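Dircombe Farm Diary Posts: read me first

Hello, and thanks for downloading! Inside is the text of 962 posts from the blog I've kept at Dircombe, our family's sheep and barley farm, tidied into one file so that other farming writers (and anyone who likes reading about mud) can use them. I started the blog at the kitchen table one December when the lane was flooded and I was going slightly mad. I never meant to keep going, but people wrote back, and here we are.

What's in the folder

posts.csv is the main file, one post per row. Columns are title, month, body and topic. There are 16 topics, and I chose them myself, so lambing gets its own and machinery is all lumped together with fencing. Sorry, tractor people!

comments.csv has reader comments, but only from the 30 readers who told me they were happy to be included. Names are taken out. If a comment seems to answer thin air, the other half of the conversation belonged to somebody I couldn't reach.

notes.txt is me rambling about local words. A "flellik" isn't one of them, by the way. Flellik is our top field, and it turns up constantly because the ewes are forever getting out of it. 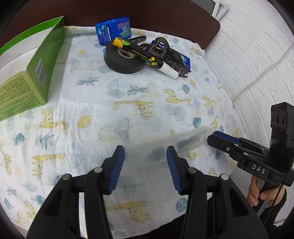 Can I reprint a post in my own newsletter or parish magazine?

Please do, as long as you say it came from the Dircombe diary and leave my grumbles about barley prices as I wrote them.

Things to know before you use it

The early posts are short and the spelling is shocking. I fixed the worst of it and left the rest. I moved the blog from Larero to Tessier a few years in, and the move ate the line breaks in some of the recipes, so check the quantities in the mutton pie before you cook it (I've had letters).

I left out 4 posts about a boundary argument that has since been settled over tea. Family names are gone too, and the children are just "the eldest" and "the youngest" all the way through.

It's one farm and one person's opinions, mostly typed late at night with a dog on my feet. Please don't use it to work out how farms in general are doing! The weather remarks are all by eye as well, as the rain gauge was broken for most of it.

Changes

11 October 2022: first proper version. Took out double copies of the shearing posts and mended the pound signs.

Still to do: the hedge-laying series, which is in a notebook somewhere in the boot room.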